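# Sturnell puts its soft-grip finger kit on general sale

After a long spring of letting a handful of small shops and classrooms try it out, Sturnell has opened orders for its Lallau finger kit, a set of swap-on fingers and practice parts for people who already own a small robot arm and would like it to be kinder to the things it picks up. 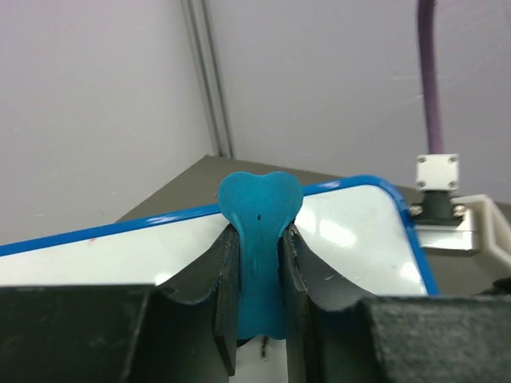

The kit has been talked about since May, when the company first let outside users get their hands on it, and a fair number of readers have written in since then to ask when they could buy one for themselves. The answer is now, at a price of $452 for the full box, with shipping figured separately depending on where you live. There is a smaller box as well, with the fingers and the mounting hardware but none of the practice parts, and Sturnell says it will post the price for that one once it has settled on the packaging.

What you get for your money is 12 pairs of fingers in a few different shapes, some flat and some with a scooped profile, along with the screws and adapter plates to fit them and a printed guide that is really quite a pleasant read. The guide was put together by Nighat Mirani, who taught shop classes for years before joining the company, and you can tell. It starts with how to take your old fingers off without losing the little washers, and it doesn't get to any software until well past the middle.

"We kept hearing from people who had bought an arm, got it to wave at their kids, and then didn't know what to do next," Mirani said. "Picking up something squishy and putting it back down where you meant to is a lovely next step, and it's harder than it looks!"

The practice parts are meant to help with exactly that. They give under pressure, so a grip that is too strong shows itself right away, and the guide has a set of 40 exercises that go from a simple lift up to handing a part from one arm to another. You don't need the second arm until the last few, which will be a relief to most household budgets.

One of the early users was Brerkuvness, a two-room repair and training shop where Aigars Dambrauskienė runs evening sessions for adults who are new to this kind of work. Dambrauskienė was happy with the grip and with how quickly the fingers could be swapped between groups, though there were a couple of complaints too. The adapter plate for older arms was a tight fit and needed a bit of filing, and the contact edges on the fingers get roughed up with steady use. Sturnell rates a pair for 3,000 grips before it should be changed, and Dambrauskienė would like to see replacement pairs sold one at a time - at the moment they come only in packs of four.

Amna Mughal, who looks after orders at Sturnell, said single pairs are being looked at for later in the year, and that the plate has already been reworked for the boxes going out now. Anyone who has one of the trial kits can write in and ask for the new plate at no charge.

Orders go through Sturnell directly or through Akolgo, which is handling sales to schools and has a discount for those buying more than one box. The first boxes are packed and waiting, and the company expects later orders to take a little longer while the next run of fingers is made. Software files for the exercises can be downloaded before the box arrives, so there's something to read through in the meantime - the notes on setting closing force are worth printing out.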